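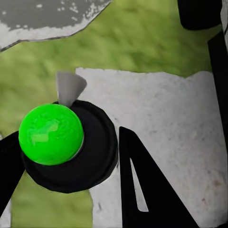
Picking Up Round Things Without Chasing Them Across the Bench
5/22/25
4 min read

Anyone who has tried to get a hobby arm to pick up a ball knows how the afternoon goes. The fingers close, the ball squirts out sideways, and you spend the next few minutes on your knees looking under the drill press. I have been there more often than I care to say, and so when the Wynne group put out their write-up last November on grasping round objects I read the whole thing twice, with a pot of coffee, and then went out to the garage to see how much of it would carry over to an ordinary workbench.

Quite a lot of it does! Their method is called Stetard, and the idea behind it is pleasantly plain. They let the arm practice in simulation first, on all sorts of mixed-up ground — grass, concrete, patchy stuff that doesn't look like any real yard — and they keep changing the surface between tries, so the arm learns to pay attention to the ball and stops leaning on whatever happens to be underneath it. When the practice ground always looked the same, the arm got the ball on 58 percent of its tries in new surroundings. With the ground mixed up, that went to 70. It isn't perfect, but I'd take it over what my own arm was doing.

Here are the bits I've been able to use.

Give the ball a seat. A shallow ring or cup holds it still while the fingers come in, and it forgives a sloppy approach. I cut mine from a plastic jar lid and lined it with a strip of old bike tube. A bottle cap works for marbles. If the cup is too deep the fingers will bump the rim before they get to the ball, so start shallow and go up a little at a time.

Come in slow at the end. The write-up has the arm ease off for the last stretch before contact, and I do the same now. You can go as quick as you like getting over there.

Close below the widest part. This one took me longer than it should have. Fingers that meet above the middle push the ball down and then out, and fingers that meet a touch below it tend to lift. If your ball sits in a cup, grab the cup instead and move the two together.

Mix up the bench. Even if you never go near a simulator, you can borrow the idea when you are teaching an arm with a camera. I keep four things in a drawer for this: a square of fake turf, a scrap of speckled countertop, a gray towel and a sheet of white poster board. Swap them every few tries, and lay them crooked or overlapping. My first batch of lessons was all done on bare plywood and the arm got hopelessly confused the minute I put a newspaper down.

Move your lamp too. Shiny balls are worse than dull ones for this, and a quick rub with fine sandpaper helps if you don't mind how the ball looks afterward.

Write down the misses. The Wynne folks kept a tally of how each try went wrong (slipped, bumped, never got there) and I've copied that onto an index card taped to the shelf. Mine were nearly all slips, so I put new rubber on the fingertips and left the rest alone.

I haven't tried any of this with eggs yet. My Brokent arm is a bit strong for that, and I like my eggs.

Shares: 58
Comments: 4

Related tips
Quieting a Skikberg bench vise
Cutting clean circles from jar lids
Four uses for worn-out bike tubes
Keeping small screws off the floor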